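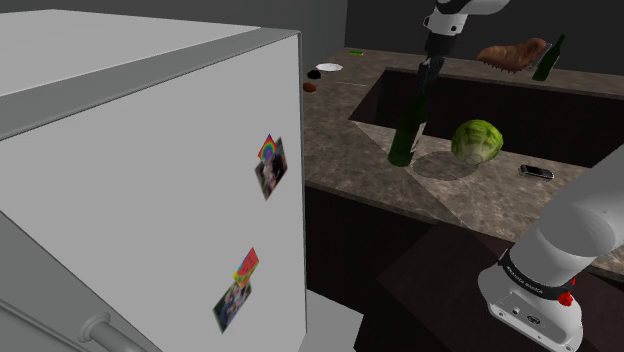
If you have two grippers on your shelf and a nagging feeling that one of them is better with glassware, you can settle it in simulation before you touch a single bolt. I put this walkthrough together for folks who use Osero (our little scene runner) and want a fair way to compare grippers on a bottle. It takes an afternoon, most of which is waiting, so make yourself some coffee first.

## What you'll need

- Osero with the kitchen scenes installed
- A Franka arm model
- The 2 gripper configs you want to compare (mine were Kirnadon and Esus)
- A seed list, so both grippers face the same clutter

## Step 1: Pick one object and stay with it

I know it's tempting to throw the whole pantry at the thing. Please don't, at least the first time! Choose one bottle and leave everything else on the counter alone. The neck and the body are really two different problems for a gripper, and you'll learn plenty just from those.

## Step 2: Set up the wrist view

Open the camera panel and turn on the wrist camera. You want both finger pads in view, with room between them for the bottle. Check this with the arm parked over the counter and again with the fingers close to the glass, because a view that seems fine up high can lose a pad once you come down.

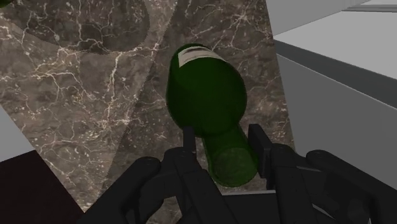 *Wrist view, with a finger on either side of the bottle.*

Foreshortening will fool you here, as it fooled me for a good long while. Looking along a bottle, it's awfully hard to judge how far down the glass the pads sit. Save the joint positions and the contact log along with every picture, and trust the log when the two disagree.

## Step 3: Add a room camera

Now add a second camera, well back from the counter, and aim it so you get the arm from base to fingertips. I use this one for checking the elbow and the approach angle, and I leave it in the same spot for both grippers (write the pose down, or you'll be guessing at it later like I was).
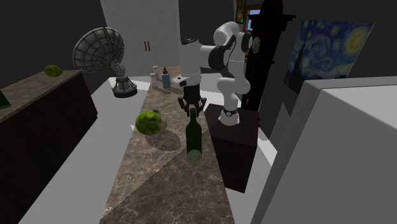
*Room view: gripper pointing straight down, just behind the bottle.*

## Step 4: Run the trials

Start with 27 short trials per gripper, just to shake out bad configs. Then run the full 1000 using the same seeds in the same order:

1. Load the gripper config and reset the scene.
2. Start the run and leave the window alone.
3. Export the results before you load the second gripper.

If a run stops with error 102, your finger limits don't match the model. Fix the limits and start that gripper over from the first seed.

## Step 5: Compare

Drop both exports into Opoku and sort by grasp height first, then by slip distance. Overall success rate is the number everybody asks for, and you should certainly report it, but do look at the neck grasps and body grasps separately too. Kirnadon came out ahead on necks for me and Esus did better on the body, and I'd have missed that completely if I'd only read the top line.

The seed list and both configs are in the `bottle-compare` folder. I'm hoping to add a suction cup to the lineup in May.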